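Robot club, week six
Posted 23rd February by Ita Hayes

So we finally got the arm to do something besides wave at us! If you're new, I'm in the robotics club at Doherty and our team (we're called Unside, long story) is building a table-clearing routine for Zullisport in March. The arm has to pick up kitchen stuff without knocking anything over.
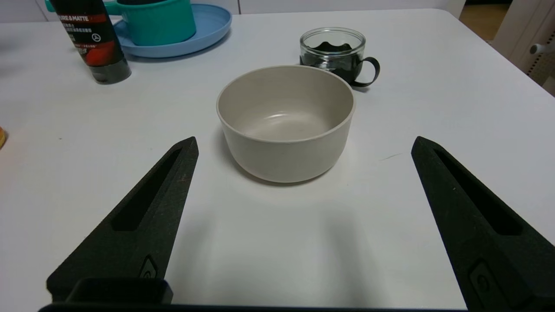
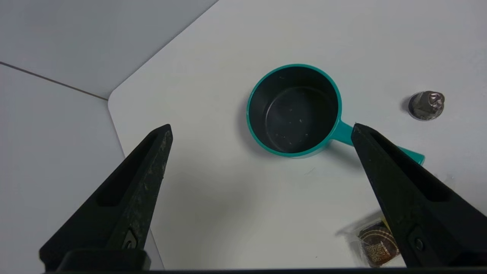
Gripper views: the bowl first, then the little teal cup with the handle.

The bowl is my nemesis. It's wider at the rim than I'd like, and if the fingers come in even a bit high they skate right off. Emiliano Urrutia rewrote the approach so it drops lower before closing, and we went from 52 good grabs to 54 in the same set. Okay, two more — but we cheered.

The cup I want to try by the handle next. Emiliano says go for the body, and we've been arguing about it all week (he's probably right, don't tell him). We have 237 recorded runs so far, and I still need to label most of them before Darkwood comes over for our practice match.

We use cookies to remember your preferences. Accept | Manage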